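Small-parts storage: setting up a latching compartment box
Workshop tips from the Vinunden bench pages

Small hardware gets lost in transfer more often than in storage. Most of the losses can be prevented while the box is still empty, so the steps below start there.

Set the box on a pale, matte surface with the lid folded all the way back. Check that every divider reaches the floor of the tray. A gap under a cross wall is enough for a flat washer to slide through. Press each divider down with a fingertip along its full length; if it lifts at one end, reseat it before loading.

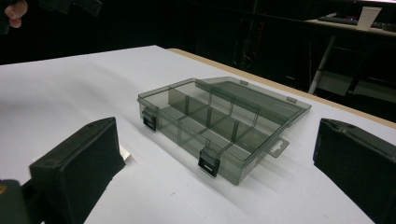

Storage & Sorting

Tinted plastic hides less than solid color but more than clear. Stainless parts remain easy to see through a gray wall, while black oxide screws do not. Put dark parts in the front row and label them on the lid, directly over their compartment.

Open and close each latch several times. A latch should snap over its tab with light thumb pressure. If one side needs force, the lid is probably warped — lay it flat on the bench and look for daylight under the rim.

Fill compartments to two-thirds at most. Overfilled bays push parts against the lid, and they migrate over the dividers when the box is turned on its side. Boxes with a hang tab will be turned on their side sooner or later. Before hanging a full one, weigh it. Our Antunes pegs hold a loaded box without trouble; the thinner Funeser hooks bend.

Spare parts often arrive in small paper pouches. Do not pour directly from the pouch into a compartment. Tear the top straight across, empty it into a shallow dish, inspect, then transfer.

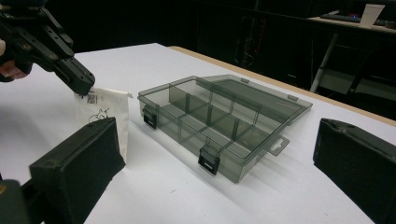
If the pouch carries a part number or a code, cut that section out and keep it under the parts in the same compartment. Paper left whole takes up too much room and holds moisture.

Light, thin plastic pieces need separate handling. They pick up static, cling to the divider walls and bend if other parts rest on them. Store them one type to a compartment with nothing on top, and lift them by the edge. Curved pieces should all face the same way. White pieces disappear on a white table, so work over a dark cloth when there are more than a few.

For a large stock, number the boxes and keep a written index. The Vestemberg shop index runs to 261 lines and is checked each December. 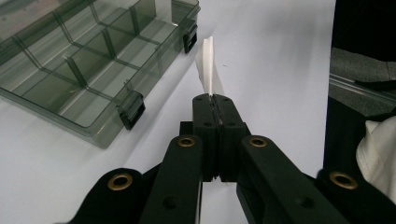

Cristóvão Amaral: I would add one thing on the thin plastic parts. Wipe the inside of the box with a barely damp cloth and let it dry fully before loading. It cuts the static for a day or two. I also skip the paper labels and write on the lid with a paint marker, which comes off with alcohol on the boxes I use. Test a corner first, some tinted plastics haze.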